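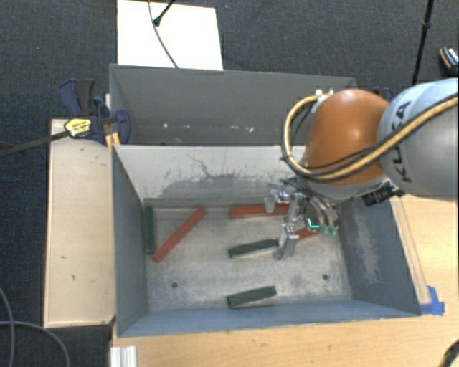

By A. Halilović
Kids' science writer, Mavenham Young Explorers' Page

Where Does Dust Come From?

Run your finger along the top of a bookshelf. Go on, I'll wait. Did you get a gray fuzzy smudge? I did, and I wiped that shelf six days ago! I get asked about dust more than I get asked about dinosaurs, so let's talk about it properly.

Dust is a mixture of very small bits of stuff. Each bit is so light that the tiniest puff of air can lift it up. If you could shrink down and stand on my shelf, you'd see fluffy threads, crumbs of dirt, grains of sand, flakes of skin, and maybe a hair as thick as a tree trunk.

Is dust really made of skin?

Some of it is, yes. Your skin is always growing new layers underneath, and the old, dead bits on the outside fall off. You don't feel it happening. Your dog and your cat do the same thing (theirs is called dander, and it's one of the things that can make people sneeze).

But you may have heard that dust is nearly all skin, and that's usually not true. It depends on where you live and who you live with. A lot of house dust comes from clothes, blankets and carpets, which shed little threads called fibers every time they rub against something. And plenty of it walks in from outside on the bottoms of our shoes. I took my boots off after a wet walk in Cidwood last October and left them by the door. By morning the mud had dried to a crust, and when I picked them up, half of it crumbled onto the floor. Mud is just soil waiting to be dust!

Why is it gray?

This is my favorite question. The bits are all sorts of colors – blue from your jeans, brown from the garden, red from a sweater – but they're much too small for you to see one at a time. Your eyes blend them together. It's a bit like mixing every color in your paint box, when you were hoping for a rainbow and you got sludge.

If one kind of bit wins, the dust changes color. When I bought a fluffy orange blanket, the dust under my bed was orange for weeks.

Dust that travels

Some dust goes on very long trips. Strong winds pick it up from the Sahara Desert in Africa and carry it right across the Atlantic Ocean. Some of it lands in the Amazon rainforest, where it brings a mineral called phosphorus that plants need to grow. So a tree in South America can be fed by a desert on the other side of an ocean. I love that.

And there's dust from space, too. Tiny grains from comets and asteroids drift down onto Earth all the time. There could be a speck of it on your roof.

Try it: catch some dust

You'll need 4 squares of dark card, some clear sticky tape, and a grown-up to say where you can put things.

Stick a loop of tape on each card so the sticky side faces up. Put one by a window, one under a bed, one in the kitchen and one near the front door. Leave them alone for 3 days (this is the hard part). Then look at them with a magnifying glass.

Which one caught the most? Can you see any threads? Are they curly or straight? Draw what you find, as big as you like. My front door card had lots of gritty bits, and the one under the bed looked like it was wearing a sweater.

If dust makes you wheeze or itch, ask someone else to handle the cards and you can be in charge of the drawings.

How do I get rid of it?

You can't, not for good. A dry duster flicks some of it back into the air, and then it floats down again while you're putting the duster away. A damp cloth works better, as the water helps the bits stick. Start at the top of the room and finish at the floor. I'm off to do my bookshelf now.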